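Speaker notes: "Does your closet need a system?"
Library evening series, February
Talk runs 20 minutes plus questions

Opening
Don't thank everyone. Start with the sweater question. Hands up if you own a sweater you haven't worn in a year. Hands up if a book has told you to get rid of it. Leave the hands up a second too long.
Say up front: I have tried the methods. I paid for one of them. I still can't find my gray scarf.

Where the numbers come from
Every decluttering talk has the line that we wear a fifth of our clothes most of the time. Ask where it comes from. I spent two evenings looking and kept landing on other people's articles quoting each other. Maybe it's right. I'd like to see the closets.
Same goes for the claim that a messy room makes you sad. Could be that sad people don't feel like folding. Pause here, it usually gets a laugh.

The Tridis plan
Explain it fast: 8 categories, 3 boxes, one weekend. Cost me 200 dollars with the workbook. The workbook is mostly blank lines.
Glenys Crabtree did it the same month I did. She gave away her winter coat in a burst of good feeling and bought a worse one in the fall. Ask if she's here tonight before telling this.
What the plan got right: putting everything on the bed. You do see what you have. You could also do that for free.

Folding vs. hanging
Keep short, people get heated. Heavy knits stretch on hangers, I'll give the experts that one. Shivam Lodhi says padded hangers fix it. I have my doubts, and so do the shoulders of my blue cardigan.
Upright folding: looks great in a drawer on the day you do it. Show me the drawer in March.

Next two slides: ribbed knits, pink
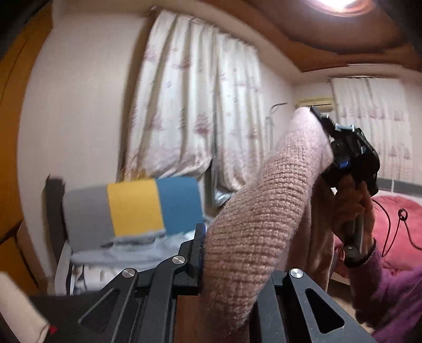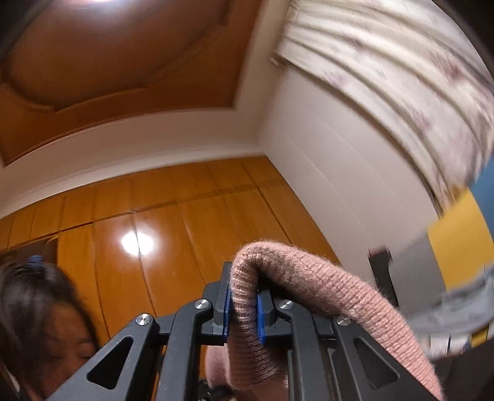
Thick knits are where the systems fall apart. A T-shirt folds the same way every time. A chunky sweater takes up half a shelf, and the standard advice is to "store it seasonally," meaning put it in a bin and forget you own it. Then you buy another.
Wichai asked me last time about vacuum bags. Answer: they save space, the clothes come out creased, and I wouldn't leave wool in one for months on the strength of the packaging.

If there's time
Read the paragraph from the workbook about "greeting your garments." Read it straight, no voice.

Close
What I do now: one shelf for sweaters. When it's full, I stop buying sweaters. No charge.
Questions. Repeat each one into the microphone, the back row complained.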